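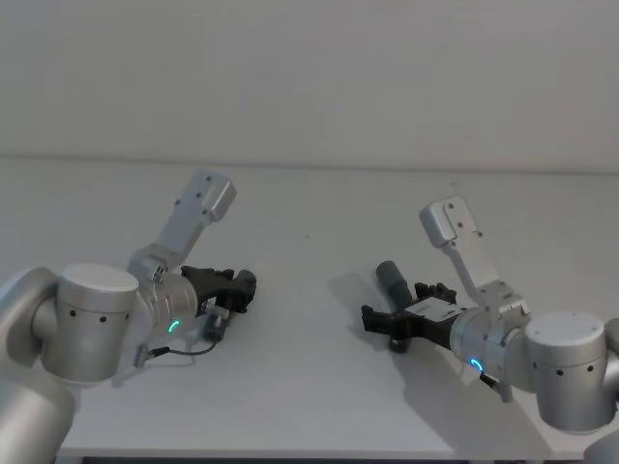
2020-11-01

The white table has been wiped down and I have finally started on the hoses. Corrugated hose is easy to cut badly. The blade wants to follow the groove, so I mark the valley with tape and turn the hose against the knife.

Genowefa Adamczyk lent me a Flukton offcut in July, 400 mm long, and it still holds the curve it was stored in. I now hang mine straight from a nail. 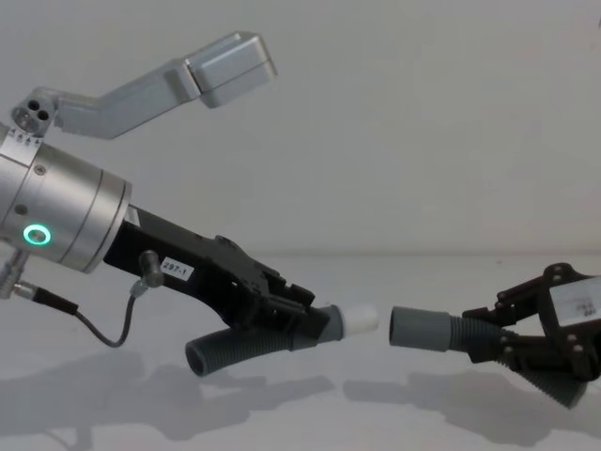 Cuffs are the next matter. A smooth cuff should go on square, with at least two full ridges inside it. I tried glue on the first pair and regretted it – the joint could not be opened again to clear a blockage. A dry push fit is enough for light suction.

The Lumbao adaptors are 2 mm too wide for these cuffs. One turn of tape takes up most of that. Still to do: end caps, and a shelf for the short lengths.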